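New Tables and a Tidier Sink Corner at the Guthrie Street Workroom

Jan 28, 2018

If you've been by the Wulville workroom lately you'll know we've been living with those dark old benches forever. They wobbled, they soaked up every coffee spill, and you could lose a black screw on them for a week. Well, they're gone! The new tops went in over the past few days, and I spent most of Friday just walking up and down admiring them like a proud parent.

We went with a pale wood-grain finish, all cream and beige with fine tan lines in it. I'd been pushing for plain white, and I'm glad I lost that argument. White would have shown everything, and under our lights it would have been like working on a snowbank. The grain is soft enough that you can still spot small parts on it, and the room feels bigger and a whole lot friendlier.
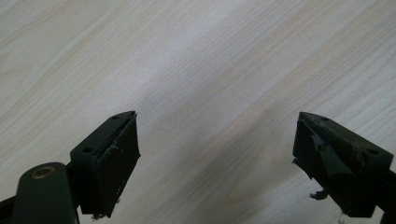
Joonas Nurmi did the ordering and hauled most of the tops up the back stairs with help from whoever happened to be standing nearby (thanks, and sorry about your Friday). We have eight of them in all. The old benches went to the theater group over on Lillivent Road, who are going to paint them black and use them as scenery, so they may well turn up in the October show.

A few of you have asked how to look after the new surface. Wipe it down with a damp sponge, dry it off, and please don't use the scratchy green side. Hot things go on a mat. If you spill glue, come find me before you start scraping - I'd much rather deal with a blob of glue than a gouge.

And that brings me to the other small change, the sponges. We used to keep them in a heap at the bottom of the sink, and we all know how that smelled by Thursday. Faith Muriithi got fed up with it and brought in some black wire racks, little basket-shaped things with a grid floor and a tall open back. The sponge sits flat in the tray with air underneath it. I was skeptical about spending money on a home for a sponge, but they were $4 each and I've already bought one for my own kitchen. The yellow sponges look pretty cheerful in them too.

The racks will live beside the sink once we've cleared the shelf there. Until then, you may find one on a table. Feel free to shift it if you need the space, just don't put it on the floor!
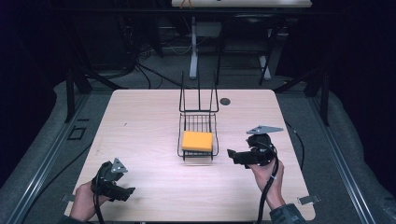
Open evening and other bits

We're having people in to see the room on Thursday from 5 until whenever the snacks run out. Bring a friend, bring the kids, bring something to fix. The Nener bakery is sending over 24 rolls, so come early if you're hungry.

The supply cupboard is still half unpacked and I can't find the good scissors. If you took them home by mistake, drop them in the tray by the door and I won't say a word.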